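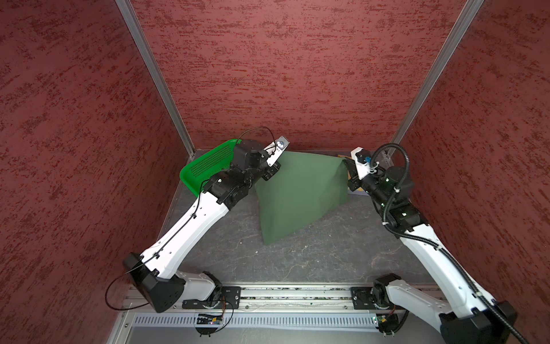
2020-10-10

Cloth folding and basket notes, Bononbridge bench.

Picked up from the towel list. Siiri Koivisto wants a short page on how each cloth behaves before we order more, so I am writing down what I know about the dark green one and leaving gaps for the others.

The green cloth came in the Henero order with the gray and the cream. It went through the wash before first use, warm, no softener. The label says 45 cm on the short side. Measured on the bench after drying it was a little under that, and the two short edges no longer match. Anyone folding edge to edge will see the mismatch at the second fold. I have been splitting the difference and letting the hem stick out on the underside.

Picking up by the two top corners works best. If you take it anywhere along the hem the middle sags and you get a pleat that stays in through the first fold. With both corners held, lift until most of the sheet is hanging and let the bottom edge touch the floor before you start laying it down. The slant in the lower edge comes from one corner being held higher than the other. It matters less than I thought. A small slant drops out when the cloth is laid flat, a big one gives a diagonal crease and you may as well start over.

Fold order I settled on:
Top edge to bottom edge, away from you.
Smooth from the middle out, one pass.
Left to right.
Left to right again if it is going in the basket. Stop at two folds for the shelf.

Floor. The dark gray surface is fine for this cloth. It slides enough to be straightened without lifting. The cream one drags and bunches on it and I don't have a fix. Yatsenko sent a sample mat in January and it was worse, the hem caught on it. There are a few scuffs on the gray now. I ran a hand over them and the cloth does not snag, so I am leaving them alone. Dark green on dark gray is hard to see at the hem, especially late in the day with the side lamp off. Leave the lamp on.

Basket. The bright green one lives in the back left corner. I tried it at the front for one morning and kept knocking it. At the back there is more reach, but it stays put. The side has small square holes all over, good for letting a damp cloth air out, bad for loose threads. Trim the threads on the hem before the cloth goes in. I pulled one out through a hole and it ran a good way down the edge. That is the cloth with the black stitch on the corner, please don't use it for measuring.

Three folded cloths stack in the basket flat. A fourth goes in if you stand them on edge, but then the outer ones open up by the time you want them. Cistholm has the same basket in a wider size. Price per basket is no problem, the question is whether the corner has room for it. Not measured yet.

Wash count so far: green 5, gray 5, cream 3. The green has faded least. The gray has pilled along one fold line, always the same line, so it may be worth turning it between washes.

Siiri asked for weight as well. Green, dry, 146 g on the small scale. The other two still to do. The small scale needs a new battery, it drifts if you leave the cloth on it for more than a minute – read it straight away and write it down.

To do:
Weigh gray and cream.
Measure the back left corner for the wide basket.
Try the cream cloth folded in thirds instead of halves.
Ask Henero whether the hem is the same thread in all colors.
Return the Yatsenko mat. Box is under the sink.

Bononbridge workshop notes | Contact: Siiri Koivisto | Back to top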